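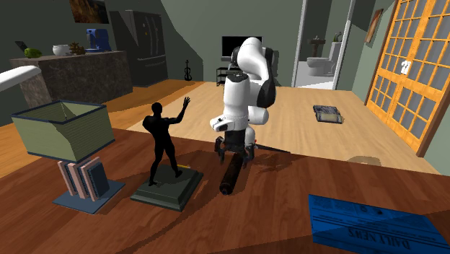 Ilstead and Odthorpe to share a home furniture lending scheme from this spring

15 Feb 2020

Households in Ilstead and Odthorpe who are setting up home for the first time, or starting again after a difficult patch, will soon be able to borrow good second-hand furniture for as long as they need it, thanks to a new lending scheme run by the local charity Jara with the homeware repair firm Ziteo.

The scheme, which goes by the friendly name of the Jara Furniture Library, grew out of a small trial in Ilstead last year. Over the course of that trial 71 households borrowed 241 pieces between them, from kitchen tables and bookcases to bedside lamps and one very handsome piano stool, and the response was so warm that it seemed a great pity to stop there. Odthorpe residents had been asking for some time whether they might join in, and we are delighted to say that now they can.

Joining is meant to be as easy as joining any other library. You come along with proof of your address, have a cup of tea if you would like one, and fill in a short form. Membership costs £5 a year for each household, however many people live there, and the fee is waived for anyone referred by a housing officer, health visitor or school. Members may then borrow what they need and keep it for up to 2 years, and anyone who has grown fond of a piece by the end of that time can ask to buy it for a modest sum.

Every item is looked over in the Ziteo workshop before it goes out. Wobbly legs are glued and clamped, drawers are eased with a little candle wax, and tired tabletops are sanded and oiled. Upholstered pieces are only accepted with their fire safety label still attached, so please do check underneath the cushions before offering us a sofa, however lovely it may be. We are sorry to say that we cannot take mattresses, cots or anything with a gas fitting.

"We have all known what it is to eat supper off a packing box, and it is fun for a week and miserable after that," said a spokesperson for Jara. "A proper table makes such a difference to a family. People do their homework at it, they write their letters at it, they have their friends round. We would love to see every home in both towns with one, and we are so grateful to everybody who gave us furniture in January, when the weather was dreadful and the lane was half under water."

The library is particularly keen to hear from people with small dining tables, chests of drawers and desks to give away. Larger wardrobes are welcome too, provided they come apart, as the stairs in many of the Odthorpe terraces are narrow and have a sharp turn at the top. Collection is free within both towns, and donors in the surrounding villages are asked to ring first so that a van trip can be shared with a neighbour.

Membership forms can be picked up from the Jara shop in Ilstead or from the front desk of Odthorpe library. Press enquiries should be made to the Jara office during shop hours.

ENDS

Notes to editors

Jara is a charity helping people in Ilstead and Odthorpe to settle into their homes.

Ziteo repairs and restores household furniture at its workshop in Ilstead.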